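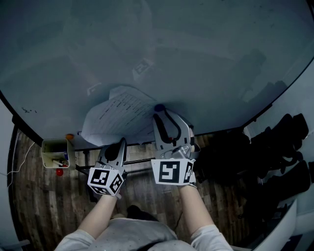 Open day at Sturaneo, did anyone else go?

Posted in: Out and About

gifty_m
Went along to the Sturaneo open day in Daverdale last month (October half term, so half the town was there with children) and I've been boring everyone at work about it ever since, so now it's your turn. I had no idea what they did in that building. I've driven past it for years and thought it was double glazing.

Anyway – robots! Or the bit before robots. You don't see an arm doing things by itself straight away. First you get people at tables with a gripper in each hand, picking things up and putting them down, over and over, and that's what the machines learn from. The grippers have these chunky white blocks on them with black square patterns, a bit like the codes you scan for a menu. The one I watched longest was a job with a crumpled sheet of paper on a big grey-blue table. I must have stood there twenty minutes. My tea went cold.

They let you have a go at the end if you queued. I was hopeless. Has anyone else been? I want to know if I missed anything upstairs.

prendow_pete
We went in the morning. Upstairs was a talk and a slideshow, you didn't miss much. The biscuits were up there though.

Didn't see the paper one, we got put on the mugs table. My lad did 35 goes and would have stayed till closing.

Eamon Ó D
I was there and I'll be the grump. Two hours, a fiver to park, and what I saw was people fiddling with tongs. The leaflet said "see robots at work". I saw one robot at work and it was moving a sponge from one tray to another, very slowly, while a man stood next to it looking worried.

gifty_m
Eamon that's a bit harsh! The sponge one was sweet. And it did say on the leaflet that most of it was the training side. Second page, small print, I grant you.

Eamon Ó D
Nobody reads the second page.

Benedicta Z
I read the second page :)

I liked the tongs, as Eamon calls them. I used to teach reception and it reminded me so much of little ones learning to use scissors. You forget how much your fingers are doing. When I had my go I couldn't even get hold of a sock. You squeeze, and you think you've got it, and then you lift and the sock is still lying there. The young woman helping me said to come in flatter and I did a bit better after that. Not a lot better.

What are the patterned blocks for? I meant to ask and then the queue moved.

meinrad
They're markers. A camera can pick out the black squares easily and work out where the block is and which way it's tilted, and the block is fixed to the gripper, so then you know where the gripper is too. There's more than one face printed so that you can turn your wrist and there's still one showing.

I did a similar thing for a hobby project in my garage, much rougher. Printed them on ordinary paper and stuck them on with glue. Shiny tape over the top is a mistake, it catches the light.

Benedicta Z
Thank you Meinrad, clear as anything. I'd decided it was some sort of stock label.

bene_rocha
Paper is a horrible thing to give a robot, by the way. I worked in a print finishing place (Mensah, before they moved out of Daverdale) and we had machines that fed sheets all day long with no bother, so long as every sheet was flat and square. One creased corner and the whole line stopped. So a screwed-up sheet with creases going every which way, on purpose, I'd have paid to watch that.

How many times do they have to do it?

gifty_m
I asked that! The chap on our table said 1,000 for one job and then they see how it's getting on. I said one thousand bits of paper?? and he said no, the same few, till they fall apart.

bene_rocha
Poor devils.

Eamon Ó D
This is my point though. A thousand goes by a paid human being at something a toddler can do. Who is it for? What's the job at the end of it?

meinrad
The paper isn't the job, it's the practice. If it can cope with something floppy that's never the same shape twice then it has a chance with laundry, bedding, packaging and so on. Whether that ever pays for itself is a fair question and I don't think they know either.

prendow_pete
If it does bedding I'll have 2. Put me down for the duvet cover model.

Benedicta Z
My mother has carers in and most of their visit goes on changing the bed. I'd rather they had that time to sit with her. But I'd also worry that somebody just cuts the visit shorter. So I'm half with Eamon.

Eamon Ó D
I'll take half.

gifty_m
Does anyone know if they're doing another one? My sister's girl is 13 and wants to go, and there was a sign about under-14s needing an adult but I didn't see any dates.

prendow_pete
Spring, according to the woman on the door. She had a sheet you could put your email on, next to the coats. I'll post it here if they write to me.

Eamon, you coming?

Eamon Ó D
If someone else pays for the parking.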